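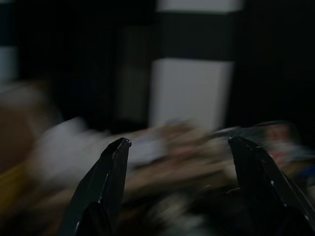 This page was last changed on Wednesday, May 12, 2021, by Tadeo Durán.

Draught excluder

A draught excluder is anything you put against a gap in a door or window to stop cold air coming through. Most people, if you say the words to them, think of the long stuffed tube that lies along the bottom of a door, and that's the one I'll spend most of this entry on (I've made a lot of them and I have opinions). The name also covers brush strips, foam tape, rubber seals and the little flap on the inside of a letterbox.

Names

In my family it was always "the sausage". Other people say door snake, door dog or draught stopper, and in American English you'll see it spelt "draft". Shops tend to use "draught excluder" for the stuffed kind and "draught strip" or "draught-proofing" for the sort you stick or nail on, but they aren't strict about it, so if you're ordering by post do read the small print! I once sent off for what I thought was a nice tweed one and got a roll of grey foam.

How it works

Warm air rises and slips out at the top of a house, through loft hatches and chimneys and gappy window frames, and cold air gets pulled in lower down to take its place. Wind pushing on one side of the building makes it worse. The gap under a door is long and low and right where your ankles are, so you feel it more than you'd expect from the size of it. A soft, heavy tube squashes down into the dips of the floor and follows them, which a straight piece of wood can't do unless your floor is a lot flatter than mine.

It only does its job while it's touching both the door and the floor. Every time somebody opens the door away from the tube, it stays behind, and then you have to nudge it back with your foot. The double kind gets round this: two thinner tubes joined by a strip of cloth that runs under the door, so there's one on each side and the whole thing travels with it. They're lovely on hard floors and a nuisance on thick carpet, where the cloth rucks up and the door jams.

Fillings

Old tights, stuffed with other old tights, are the classic. Sand is heavy and stays put, but it finds its way out of any seam that isn't sewn twice, and you'll be sweeping it up until July. Dried peas, rice and lentils all work well in a dry house. In a damp one they swell or go mouldy, and mice think it's Christmas. Wool scraps are warm but too light by themselves, so I put a narrow bag of gravel down the middle and pack the wool round it. Nahuel Echeverría, who wrote the first version of this entry, swears by cherry stones. I've never had enough cherry stones to find out.

For an ordinary inside door I cut the cloth 40 inches long and 16 inches wide, fold it lengthways and sew a generous seam. That leaves plenty to tuck in at the ends. My front door is wider and takes 46 inches. Measure your own before you cut anything, please, as old doors come in all sorts of sizes.

Covers

Corduroy, old curtains, blankets and worn-out coats are all good. Anything with a bit of grip to it is better than something shiny, which skates about on floorboards. A removable cover is worth the extra half hour of sewing, given what lives on the floor by a back door in winter. Animal shapes have been popular for as long as I can remember, dachshunds most of all, with snakes a good way behind. There's a crocodile in the reading room at Hesden that children pull about by its tail, and it has been restuffed so often that only the head is the one it started with.

Fixed kinds

Brush strips are screwed or stuck along the bottom edge of the door and sweep over the floor as it opens. They cope with uneven floors better than rubber blades do, although they fill up with dog hair. Foam tape goes round the frame. It's cheap and quick, it goes flat after a winter or two, and then you peel it off and swear at the glue it leaves. Rubber tube seals cost more and last longer. For sash windows you really want a joiner, or a lot of patience.

When not to use one

Some rooms need the air. If there's an open fire, a wood burner or an older gas fire in the room, it may depend on air from outside to burn safely, so get advice from someone qualified before you block anything up, and never cover a vent that was put there on purpose. Bathrooms and kitchens need somewhere for the steam to go too. I sealed my bathroom up beautifully one autumn and had black spots on the ceiling by the new year.

They're also a trip hazard on stairs and landings, particularly the dark ones. Pick a bright cover if anyone in the house gets up in the night.

Looking after them

Empty the filling out before you wash the cover. Wool should be aired outdoors on a dry day, and sand can be dried in a tray. If yours has gone flat in the middle, open one end, shake everything down and top it up from there.

See also: Door curtain; Letterbox flap; Rag rug; Sash window; Shutter.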